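Notes from the Reading Room
January 2023

Regular readers are advised that the annual review of household objects has resumed. Kiprono Makokha has kindly agreed to edit the entries, of which seven are complete. Each entry considers color, surface and the effect of daylight. Measurements will follow in March.

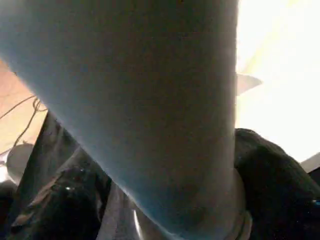 Vol. 2, No. 8

The present entry concerns a smooth, matte surface in pale blue-gray, which turns duller away from its brighter side. A paler rim curves near the base. Comments on the wording are welcome.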